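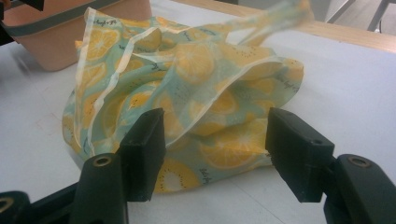
八月に入ってから、朝の四時半に目が覚めるようになってしまった。年のせいだと妹は言うけれど、たぶん隣の室外機のせいだと思う。寝直そうとして失敗して、結局台所でお湯を沸かして、昨日の残りの梅おにぎりをかじりながらこれを書いている。

昨日はやっと、レース糸の整理に手をつけた。去年の暮れからずっと「春になったら」「梅雨が明けたら」と先延ばしにしていたやつ。押し入れの下の段から段ボールを引っぱり出したら、出るわ出るわ、白と生成りばっかり! 私は店に行くと必ず白を買ってしまうらしい。家にあるのを忘れて、また白。使いかけの玉が毛糸のほうにまで紛れこんでいて、ほどくのに午前中まるまる使ってしまった。

それで午後は、編みかけのテーブルセンターの続き。図案は、古本市で見つけたハンガリーの手芸冊子に載っていたもので、作者の名前がLevente Feketeさんという。レヴェンテ・フェケテ、と読むのかな。男の人の名前らしいと妹が調べてくれて、へえ、となった。どんな人なんだろう。冊子には顔も経歴も何もなくて、名前と図案だけ。文章は一行も読めないけど、編み図は記号だから何とかなる。たまに見たことのない記号が出てきて、そのたびに手が止まるけど。

で、その図案が、一周の目数が241なのだ。241! 最初は誤植だと思った。だって割り切れない。模様は5目でひと区切りなんだから、240ならきれいに収まるはずでしょう。そう思って勝手に240で編み始めたら、ちょうど一周したところで模様がずれて、段の変わり目がどうしてもみっともなくなる。三回ほどいて、三回目にようやく、余りの1目は立ち上がりのところに隠すんだとわかった。フェケテさん、疑ってごめんなさい。

しかしほどくときの、あの糸のちりちりした感じはどうにも悲しい。編んだ時間の形がそのまま残っているみたいで。蒸気を当てればだいたい戻るとはいえ、レース糸は毛糸ほど素直じゃないし、三回もほどくと少し毛羽立ってくる。そこの部分だけ別の玉に替えようかと迷って、面倒でそのまま編んでしまった。たぶん誰が見てもわからない。私にはわかるけど。

夕方、買い物ついでに手芸店のキルンデール(看板はFlirndaleと書いてあって、本当はフリルンデールと読むんだろうけど、うちの町内ではもうみんなキルンデールで通っている)に寄った。40番のかぎ針の細いのがほしかったのに売り切れ。代わりに、となりの棚にあったTironという知らないメーカーのを勧められて、持ち手がむやみに太いので断りかけたんだけど、握らせてもらったら意外に楽で、買ってしまった。847円。私の指は最近、朝がこわばるのだ。細い持ち手をぎゅっと握り続けるのがいけないんだって、前に整形外科の先生にも言われていた。それなのに細いのを買いに行くんだから、人の話を聞いていない。

帰ってさっそく使ってみた。うん、悪くない。ただ、針先の引っかかりが今までのより少し浅くて、気をつけないと糸が割れる。十段くらい編めば慣れるかな。夕飯の支度を忘れて編んでいたら七時を過ぎていて、あわてて素麺をゆでた。薬味は茗荷だけ。大葉も買ったつもりだったのに、袋のどこにもない。レシートを見たら、そもそも買っていなかった。

夜、妹から電話。母の着物をどうするかという、いつもの話になった。妹は全部写真に撮って、それから手放そうと言う。私は、せめて帯締めと、あの紺の絽だけは残したい。残してどうするのと聞かれると困るんだけど。着る予定もないし、仕立て直す腕もない。でも夏になるとあれを着て出かけていく母の背中を思い出すから、箱ごと送られるのは嫌なのだ。結局きのうも決まらず、お盆に集まったときに、ということになった。去年のお盆もそう言っていた気がする。

電話の最後に、テーブルセンターができたら頂戴ね、と言われた。あら、あれはあなたのじゃなくてKowalchukさんにあげるのよ、と言ったらしばらく黙っていた。コワルチュクさんは編み物の会で一緒の人で、春に引っ越してしまったのだけど、冊子を最初に見せたとき「これ、できあがったら見たいわ」と言ってくれたのだ。見たいと言っただけで、欲しいとは言っていない。でも私の中ではもうあげることになっている。妹には同じ糸でコースターを編むことにしようか。あれなら241目もいらないし。

書いているうちに外が明るくなってきた。蝉も鳴きはじめた。今日は燃えるごみを出して、洗濯を二回まわして、それから涼しいうちに次の段。七段目からは松編みが入るらしく、図を見ただけで肩がこる。ところで40番の白、足りるだろうか。昨日あんなに出てきたのに、数えてみたら同じロットのものは二玉しかなかった。もう一玉買うなら、早いうちにキルンデールに電話しておこう。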